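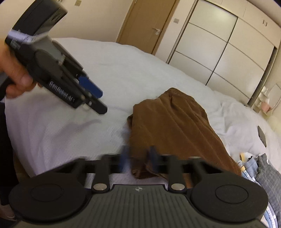 Poste de pliage sur lit, housse de couette blanche en place.

Appel à participation – pliage et rangement du linge en chambre
Référence interne : Drondon / linge / lot 2

Drondon recrute 14 participants pour une étude consacrée au pliage de vêtements souples sur un lit fait. L'étude porte sur la méthode, la régularité des plis et la tenue des piles après rangement. Elle est conduite pour le compte de Kendora, qui rédige les consignes de rangement destinées aux résidences meublées du groupe Desmet.

Contexte

Dans la plupart des logements concernés, il n'y a pas de table assez grande pour plier. Le linge est donc plié sur le lit, sur une surface souple qui se creuse sous la main et dont les faux plis se reportent en partie sur le vêtement. Les notices existantes supposent un plan dur. Le premier lot a montré des écarts importants entre participants sur les articles à taille élastiquée, au point que le protocole a été réécrit pour cette catégorie.

Nature des tâches

Le participant travaille debout, au bord du lit. Pour chaque article :
– prise dans le bac et dépose à plat sur la couette ;
– mise à plat du tissu, sans lissage préalable de la couette ;
– pliage selon la fiche remise, puis selon sa propre habitude ;
– dépose sur la pile, ourlet vers soi.

Les articles comprennent des pantalons amples, des jupes, des hauts à manches longues et du linge de toilette. Une séance comporte 30 articles. Les pièces à taille froncée sont présentées en fin de séance.

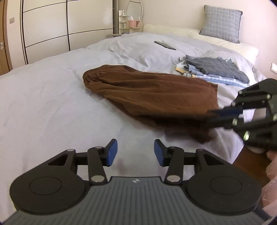

Jozef Stevens objecte que, pour ce type de pièce, partir de la taille est une erreur : l'élastique se rétracte, tire le tissu vers lui et décale tout le reste. Il plie depuis l'ourlet, ramène la taille en dernier et demande que la fiche admette les deux sens. La remarque a été retenue. La fiche 2 autorise désormais le départ par l'ourlet, à condition que le participant conserve le même sens pendant toute la séance.

Critères relevés

Largeur du paquet plié, alignement des bords, nombre de reprises, stabilité de la pile. La durée est notée mais n'entre pas dans l'évaluation. Un article replié après dépose compte comme une reprise. Un article tombé au sol est remis dans le bac et présenté de nouveau.

Profil recherché

Aucune formation n'est exigée. Sont acceptées les personnes qui plient leur propre linge au moins une fois par semaine. Une expérience en hôtellerie, en blanchisserie ou en aide à domicile est utile pour le second groupe, limité à 2 places. Il faut pouvoir rester debout une heure et se pencher sans gêne au-dessus d'un lit de hauteur courante. Gauchers bienvenus – le premier lot n'en comptait presque pas.

Ne peuvent pas participer : les salariés de Kendora et de Desmet, ainsi que les personnes ayant déjà pris part au lot précédent.

Conditions pratiques

Chaque participant effectue deux séances, espacées d'au moins une semaine. Prévoir roughly 100 minutes sur place par séance, accueil et pause compris. Les séances ont lieu en semaine, en fin de journée, et le dimanche matin. Le linge est fourni, de même que les bacs et les fiches. Venir avec des manches courtes ou retroussées, sans bague ni bracelet susceptible d'accrocher les mailles.

L'indemnité est forfaitaire et versée par virement après la seconde séance. Une séance interrompue du fait de l'organisateur est indemnisée en totalité. Les frais de transport sont remboursés sur présentation du titre.

Candidature

Adresser un court message à Koen Van den Broek, coordination des essais, Drondon, avec en objet la mention « Flirilness », nom du programme. Indiquer les disponibilités, la main dominante et, le cas échéant, l'expérience professionnelle du linge. Les candidatures sont traitées dans l'ordre d'arrivée. Clôture des inscriptions fin novembre, ou dès que les groupes sont complets.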